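Nellier Hand-Guiding Kit, reviewed September 13, 2025

We bought the Nellier kit in April to teach one arm a single job: bring a cup to the drinks dispenser and set it down. You hold a small leader arm, the real one copies you, and every run is saved as a demonstration. 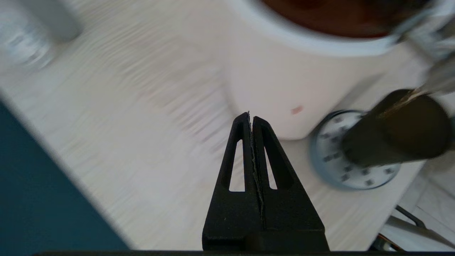
Setup took two evenings, most of it spent on the wrist camera cable. The leader arm is light and the grip trigger has a long, even pull, so closing the fingers slowly is easy. Fast moves are worse. The follower lags a little and you learn to wait for it.
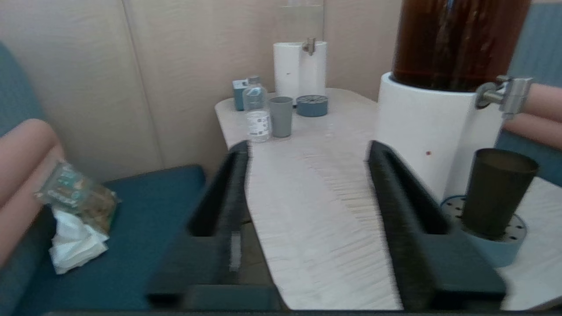

I recorded 11 runs before the motions felt natural, then threw out the first five. The Toduser software that comes with it lets you trim a run but not join two – a real gap if you fumble near the end.

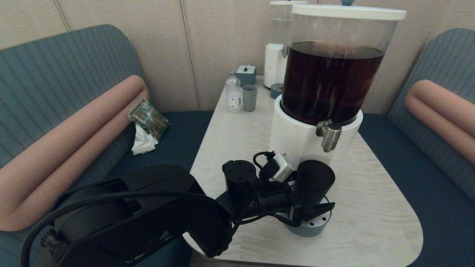
Lilla Bakos found the lag went away once she turned off live preview in the settings, and she would rather teach three short tasks than one long one.

I tried that, and it does help. You lose the wrist view while driving, though, and I need it for lining up the fingers.

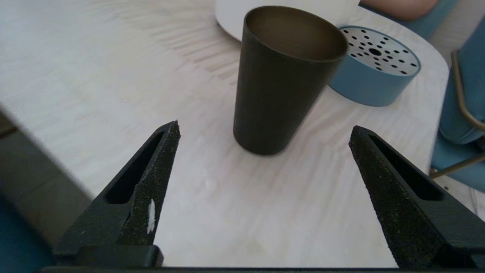
Cup between the open fingers, wrist camera view.

Three out of 5. Good hardware, and the software needs another year.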